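Home Features Departments Back Issues Subscribe
Search the magazine Enter keyword Go

The Second Try

A small robotics group in Skestunton thinks the most useful data comes right after a mistake

When a robot arm misses a mug handle, most labs throw the recording away. The attempt failed, and the usual thinking is that a machine learning from examples should only see good ones. The group at Drallitz has spent the past year keeping those recordings, and adding to them on purpose.

Drallitz occupies the upper floor of a former printing plant in Skestunton. There are 14 people on staff, and they share the floor with a company that repairs church organs. Tormod Sjögren, who leads the learning work, came from industrial automation, where he programmed arms to put lids on paint cans. In that job, a missed lid stopped the line and a person came over to fix it.

"I was the person who came over," he said. "I did it for six years. The arm never got any better at lids, and I got very good at them."

The method his group uses now is called Nondora. The name belongs to a boat that one of the founders used to own, and it has stuck despite several attempts to change it. The idea is easy to state. A person guides the arm through a task, such as picking up a mug by its handle. Partway through, the software nudges the arm off course by a small, random amount. The person then has to bring it back and finish the job. The recording starts at the nudge, so that what the robot learns from is mostly the recovery.

A conventional set of demonstrations is full of smooth approaches from good starting positions. A robot trained on them does well until it drifts slightly, and then it is somewhere its teachers never took it. Small errors lead to larger ones. The problem has been known for decades, and researchers have tried many ways around it, including having a person take over whenever the robot starts to go wrong. Sjögren does not claim to have discovered anything new about the cause.

"People in this field have understood it longer than I've been in it," he said. "What we worked on was how to collect the data without wearing everybody out."

That turned out to be the hard part. In the first version, the nudges came too often. Operators said it felt like carrying soup on a bus. Some began to fight the arm before anything had happened, gripping the controls tightly and moving in short, nervous steps. The robot learned that too. For a few weeks in September it approached every object as if it expected to be hit.

The fix was to limit the nudges to one per attempt and to leave them out altogether in many of the recordings. Operators could no longer tell when one was coming, and after a while they stopped bracing for it. The group also cut sessions to 70 minutes, with a break before the next one. Sjögren said the shorter sessions probably helped as much as any change to the code.

The current collection holds 4,000 recordings. They were made on ordinary tables with ordinary household things, and the choice of things is looser than a visitor might expect. Operators bring items from home or buy them at thrift stores. Sjögren prefers printed tablecloths to plain ones, and he likes trays and mugs with pictures on them. A robot that has only seen a white mug on a gray bench may have trouble finding the edge of a mug when there are leaves and flowers behind it.

The camera near the gripper matters more in this work than the one that looks at the whole table. It moves with the arm, so a nudge shifts everything it sees. In the Drallitz system, the fingers are always meant to be in view, and the software can compare where they are with where the object is. The drawback is that the camera often loses part of the object at the moment the fingers get close to it.
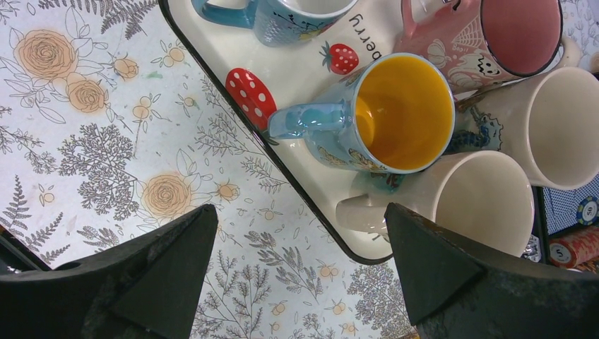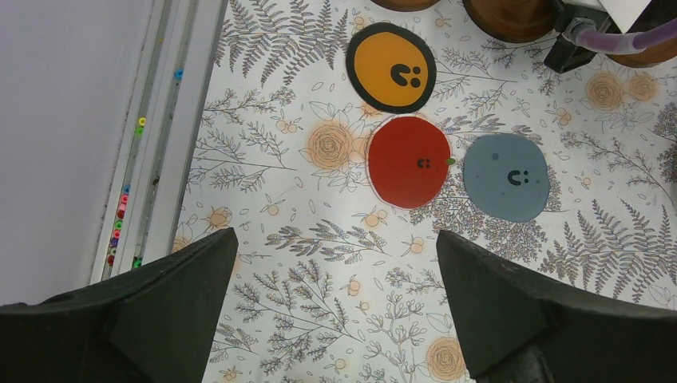

Flat things are a separate problem. A mug has a handle and a rim, and there are several reasonable ways to take hold of it. A thin disc on a cloth offers almost nothing. If the fingers come down a little too high they close on air, and if they come down too low they push into the cloth. Recovery from the first mistake is simple. Recovery from the second means lifting away before trying again, and for a long time the robot did not do this. It kept squeezing.

To test the method, the group trained two versions of the same system. One learned from ordinary demonstrations and the other from the Nondora recordings, with the same number of attempts in each. Both were then given 200 trials on objects they had not handled before. On the first try, the two were close to even. The gap opened up on the second try. The Nondora version usually backed off, changed its approach and went in again, while the other tended to repeat what it had just done.

There are limits, and Sjögren brings them up before being asked. The Nondora version is slower. It sometimes backs away from a grasp that was fine, apparently taking a small wobble for a miss. It also has no sense of when to give up. During one trial it made so many attempts at the same spoon that the operator on duty ended the run and went to lunch.

Outside interest has been modest. Baek, a company that makes sorting equipment for secondhand goods warehouses, has agreed to try the method on a single station. Its engineers want to know whether recovery data gathered on one arm can be used on another with different fingers. Sjögren thinks part of it can. Backing off and looking again should carry over, he said, but the exact angle at which a finger slides under a rim will need to be taught over - and that is the part that takes the longest to record.

For now the group is rewriting the nudge itself. At present it only moves the arm. The next version will leave the arm alone and have a second person shift the object a short distance while the operator is reaching for it. Two of the operators have already asked for a say in who that second person will be.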